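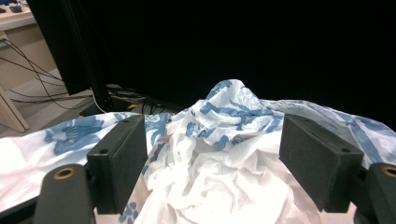
4. Preparing and storing plastic bags for the Umali wall dispenser

Read this section before you load the dispenser for the first time. The work takes only a few minutes for a small number of bags.

4.1 Which bags are suitable

The dispenser accepts thin plastic carrier bags, plain or printed. Bags with a floral print or with lettering can be used in the same way as white ones. Do not load paper bags, woven bags or bags with a hard bottom plate.

NOTE: A bag that is glossy and full of creases is still good for use. Creases are not a defect. Only holes and torn handles are a reason to sort out the bag.

4.2 Emptying and checking

1. Put your hand inside the bag and feel in the corners for receipts, coins or crumbs.
2. Turn the bag upside down over a sink and shake it two times.
3. If the bag is sticky inside, wipe it with a damp cloth and hang it until it is fully dry.
4. Hold the bag against a window. Small holes will show as points of light.

CAUTION: Never store a wet bag. One wet bag can give a bad smell to all the others in the tube.

4.3 Flattening a crumpled bag

1. Lay the bag on a clean table. If the middle is twisted to a point, open the twist with your fingers first. Do not pull on it.
2. Find the two handles and place them together at the top.
3. Press the air out with your flat hand, starting from the closed bottom and going toward the handles.
4. Push the side folds inward, if the bag has them.

The bag does not need to be perfectly smooth. A strip about 59 mm wide after folding is good.

4.4 Folding and loading

1. Fold the bag along its length, then one more time.
2. Lay the bottom of the next bag over the handles of the first one, so that they overlap by 91 mm.
3. Roll both bags together, not too tight. Add the next bag in the same way.
4. Stop at 17 bags. A thicker roll will not turn in the tube.
5. Put the roll into the tube from above and lead the first end out through the lower opening.
6. Close the lid until you hear the click.

If the bags come out two at a time, the overlap is too long. Take out the roll and repeat from step 2.

WARNING: Plastic bags can cause suffocation. Keep loose bags and the filled dispenser away from babies and small children.

4.5 Bags that cannot be used again

Put torn bags in the Clinar collecting sack and bring it to a collection point that accepts plastic film. Please ask there if printed bags are accepted, as the rules are different from town to town.

Testuvance Household, Pemthorpe | Contact | Copyright Testuvance, all rights reserved | Back to top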